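Soledad Vallejo

Right, settle in, because I finally cleared the craft table on Wednesday night and I have thoughts about it, and they won't fit in one post. Sorry in advance to anyone who followed me for the garden.

Some background for new people. When we moved to Lenivthorpe the back room had one big white table in it, left behind by the people before us, and I swore I would keep it clear for working on. You can guess how that went. By December it had a sewing machine on it, two jigsaws on the go, a bag of potting mix and all the Christmas wrapping.

My sister over in Orkcombe has a rule that a worktable should only hold what you'll use in the next hour. I used to roll my eyes at her (lovingly!) but I've come around. I took every single thing off, wiped the top with warm water and a drop of dish soap, and then made myself wait until after supper before putting anything back.

What went back was very little. My upright stand, because if I lay things flat I lose them under paper within minutes, and a shallow tray off to the side so the small bits have a home. That's the lot for now, and I can't tell you how nice it is to walk past the door and see white again. 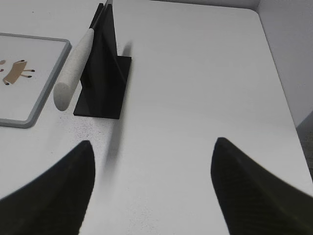
Marguerite wants to know if a white top is a nightmare to keep clean, as she's choosing between white and grey for her own sewing room and her husband is firmly on the side of grey.

Marguerite, I'd go white again in a heartbeat. Mine has a bit of a speckle to it and it isn't shiny, so crumbs and pencil dust don't shout at you the way they did on the old glossy one we had in Braltcombe. Ink is the only thing that worries me. I keep a rag handy and try to get to it while it's fresh.

Grey would be lovely too, mind you! I just find I see colours better over white, especially thread, and my eyes are not what they were in the evenings. If he's the one doing the wiping then by all means let him have his grey.

On trays, since a few of you asked in my messages - get one with a raised edge. I had a perfectly flat board for years and anything round went straight over the side and under the radiator. I fished 13 beads and a very old humbug out of there when we moved the bookcase.

The rest of the stuff is in boxes in the hall, which I know is cheating. The plan is to leave them there for 20 days and whatever I haven't gone looking for gets passed along. The wrapping paper is exempt. So is the good fabric. So are the jigsaws, if I'm being fair to the people I live with.

I did order a little set of drawers from Calvo for the corner, to go under the window, and it's meant to come next week. If it doesn't fit I'll be back here complaining. I measured it twice but I was using the soft tape and it has stretched over the years, poor old thing.

Oh, and the potting mix has gone out to the shed, where it should have been since spring. Garden posts back on the weekend if the rain lets up.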